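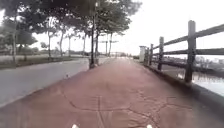 The waterside path, seen from the robot. Iltstead Open Day, 23 May 2021.

1/ The Iltstead Institute thanks all who attended our outdoor robotics open day. This thread sets out what was demonstrated, for those who could not be present.

2/ The subject was sidewalk navigation. Our Pravitz ground robot was driven over public paving by its own software, with a trained operator walking beside it at all times.

3/ The first leg follows the path between the road and the water. Cracks in the red surface are of particular interest to the Hegarty group, which studies how a robot tells a harmless line in the pavement from a real edge. Tree trunks, the lamp post and the wooden fence serve as fixed points for estimating position.

4/ Visitors joined in groups of 14. Each group walked one leg of the route and then reviewed the recorded view with staff. We ask groups at future events to keep two yards behind the robot — several guests were understandably eager to stand closer.

5/ The second leg crosses the plaza toward the large white sculpture. Square paving in two alternating tones is a useful test of visual tracking, as one tile looks very much like the next. 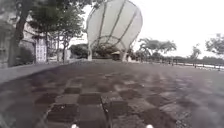

6/ QUESTIONS FROM VISITORS
Top speed was limited to two miles per hour for the event. The operator carries a stop button with a range of 200 feet. The robot does not identify people; it records only that a person is present and keeps its distance.

7/ Gearóid Heffernan, who leads the outdoor program, gave the closing talk. His slides compare the present route planner with the earlier Amano version and will be posted on the Institute's website.

8/ A set of 2,000 still images from the route will be made available to schools on request. Teachers should write to the education office and state the grade level.

9/ The next open day is planned for November. Registration is free but required, and the full route is step-free. Questions about access may be sent to us by reply or direct message.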